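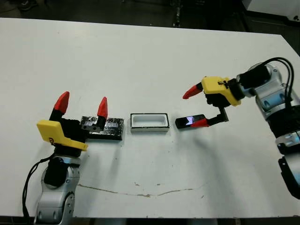 Falls in the home are a frequent cause of injury among older residents, and a good many of them begin with a misjudged edge. Eyesight that manages well enough in daylight may fail to pick out a pale worktop against a pale floor, particularly in the evening. A white tabletop over a dark floor, as shown, gives a plain line where the surface ends, and a cup or plate is less likely to be set down on thin air. Residents who cannot change their furniture or flooring may obtain much the same effect with a strip of dark tape along the front edge of the table.

The Edthorpe Home Safety Service offers the following advice to householders and to those who look after them. It was last revised on 29th May.

Stairs and steps

Mark the front edge of every step, including the last one. Tape should be pressed flat and renewed when the corners lift. Switches should be fitted at the top and at the bottom of the staircase, and bulbs replaced as soon as they fail. Nothing should be stored on the treads, even for a short time. Where there is one handrail, a second may be fitted on the other side; tenants should obtain the landlord's consent in writing.

Floors

Loose mats are best taken up. If a mat must stay, use a rubber backing cut to the full size of the mat. Wipe up spills at once and keep a dry cloth within reach of the sink. Shoes, bags and pet bowls should have a fixed place away from the route between the bed and the bathroom.

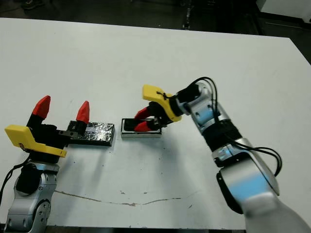 Objects in daily use should be easy to find without bending close or feeling about for them. Choose a strong colour for the item and a plain one for whatever lies behind it. Red on white works well, as the red tips over the tabletop show, while grey on white is easily missed in poor light. Tape or paint of this kind may be used on the handle of a kettle, the end of a light pull or the lid of a medicine box. Patterned tablecloths should be avoided, as small things are lost on them.

Leads should run along the wall and behind furniture. They should never be laid under a carpet, where wear cannot be seen.

Lighting

Allow the eyes 2 minutes to adjust on coming indoors from bright sun. A lamp should be within arm's reach of the bed. Shades should hide the bare bulb from anyone seated nearby, and windows should be cleaned each April and again before winter.

Further help

Home visits may be requested from Şükran Ertürk, Home Safety Adviser, on extension 442. Please allow 4 weeks for an appointment. Anyone who has fallen more than once, or who feels dizzy on standing, should speak to a doctor without waiting for a visit.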